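Home Docs Tutorials Downloads Forum

Getting finger width from the tags on a hand-held gripper

February, by the Jamen docs team

Jamen reads the small square tags on the finger plates and works out how far the jaws are open in every video frame. You need a recording, a camera calibration file and the ID numbers of your tags. The steps are the same for the command line and for the Brustari viewer.

1. Set the tag IDs

Open gripper.yaml and fill in left_id and right_id. Each hand needs 2 tags, one per side. If another gripper can come into view, list its IDs under ignore. Otherwise Jamen may pair a tag from one hand with a tag from the other, and the width will jump.

2. Limit the search area

Tags on the finger plates stay low in the picture, so there is no point searching the wall and ceiling. Set search_top to 0.5 to skip the upper half. Check a few frames with the jaws fully open before you go on, and lower the value if a tag is lost.

jamen preview session.mp4 --config gripper.yaml
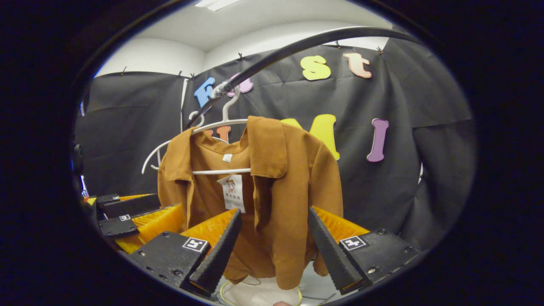
Shirt on a hanger, with a square tag on each finger plate.

Clothing is a good test for this step. Printed labels and hang tags have dark marks on white, and a loose detector will sometimes try to read them. If you get false hits, raise min_border by 2 and run the preview again.

3. Run the full pass

jamen width session.mp4 --out width.csv

A long session takes roughly 11 minutes on a laptop. The CSV has one row per frame: time, width, and a status column. Frames with a missing tag are marked "gap".

4. Fill short gaps

Use --fill to bridge gaps with a straight line. Leave longer gaps alone and cut them before training. The Clisdale loader drops them for you if the status column is still there.

5. Zero the width

Close the jaws fully at the start of each recording. Jamen takes the smallest steady value as zero. If you use the Dimitrov smoothing filter, run it after this step.

Next: Syncing two grippers

We use cookies to remember your settings. Accept Manage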